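From: Joar Moen
To: harbor-policy list
Date: 4/29/25
Subject: Re: [harbor-policy] Senate vote on the ferry subsidy and the tariff rider

Hello all,

I answer to the message from Björklund, which I quote below so that people who joined the list lately can follow.

> I have read the bill again and I still do not see why the
> opposition in the Senate makes so much noise. The ferry subsidy is
> the same as before, only moved to a different budget line. The
> tariff rider in section 24 is small and touches only imported
> engine parts. If our group comes out against the whole bill because
> of one section, we will look like we oppose the ferries, and the
> island voters will remember it.
>
> Also, Senator Mustier has said two times that the rider can be
> repaired in the fall. I think we should take her at her word, send
> a polite letter, and support the bill.
>
> Björklund

First I want to say that I agree with the part about the island voters. My wife's family lives on the outer side and they take the morning boat to work. If the list sends out a statement that can be read as "no ferries", I will not put my name under it. So please do not count me with the people who want to kill the bill.

But I can't agree that section 24 is small. I have read it slowly, with the older law open next to it, and I think there are two problems that the message passes over.

The first problem is the definition. In the older law the words were "engine parts for passenger vessels." In the new text it says "parts and components for vessels," and the word "passenger" is gone. I asked on this list in January if this was a mistake in the draft, and the answer then was that it would be corrected in the subcommittee. It was not corrected. The text that went to the floor has the same wording, on page 70. So now the tariff covers also the fishing boats and the small repair yards, and these people were never asked to any hearing.

The second problem is who decides the rate. The bill lets the trade office change it without coming back to the Senate, as long as the office "gives notice." It does not say how long before, or to whom. Maybe the present office will be reasonable. I have no reason to think badly of them. But a law stays when the people leave, and I would not like to give this to an office led by somebody I don't know yet.

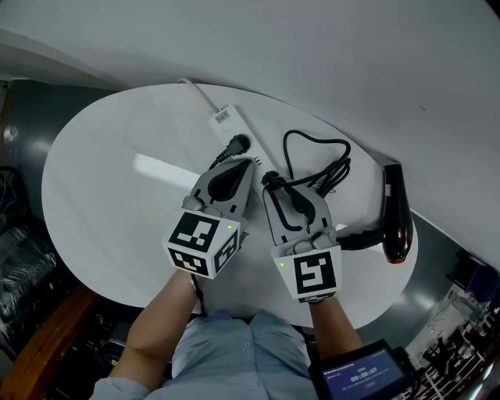

About the promise of Senator Mustier: I was in the room for the second time she said it, at the meeting in Dustinano. My notes say that she was "open to looking at the rider again after the summer." This is a friendly sentence, but it is weaker than "can be repaired." Perhaps she used stronger words the first time, and if someone has a recording or a transcript I would be glad to read it. Until then I think we should write only what we can show.

There is also the question of the vote itself. Some people on the list have written that the opposition is only theater, and that these senators voted for a similar rider 3 years ago. I looked it up. It is true for most of them, and they should explain it. But the rider at that time had an end date, and this one has none. One can support the first and refuse the second without being dishonest. I would prefer that we don't use the word "hypocrites" in anything that goes out with the name of the list, even if some of us think it at home.

Then the petition. The Skitico branch has collected 429 signatures, and I was asked if we could send them together with our letter. I have nothing against it, but the petition text speaks about the whole bill and our letter (if you follow me) would speak about one section. A staff person who opens the envelope will see two different requests and will probably answer the easier one. I suggest that Skitico sends theirs alone, and we mention in one line that we know about it.

What I propose for the letter is this:

We support the ferry subsidy as it is written, and we say so in the first sentence.

We ask that the word "passenger" is put back in section 24.

We ask for a fixed notice period before any change of the rate, and for an end date like in the older rider.

We say nothing about the presidential side of the quarrel. I know that many of you have strong feelings about how the president answered the senators last week — I have them too — but our readers in the committee office can do nothing with it, and it will make the letter one page longer.

If the bill passes without any of these changes, I think we can still live with it, and we should be honest about that among ourselves. A separate amendment is possible later. It is much harder work, and the yards will pay the higher price in the meantime, but it has been done before with the mooring fees.

One practical thing. The last letter went out with two versions of the same paragraph, and that was partly my fault, as I sent my corrections to one person and not to the list. This time please answer here, in plain text, under the sentence you want to change. I will collect the corrections and send a clean draft. If you disagree with the whole idea, write that too, and write it early.

And Björklund, please don't take this as an attack. Your message made me go back to the bill, and in one place I found that I had understood it wrong myself: the budget line for the subsidy is moved, as you say, and the money is the same. I had told several people the opposite. I will write to them tonight.

With regards,
Joar Moen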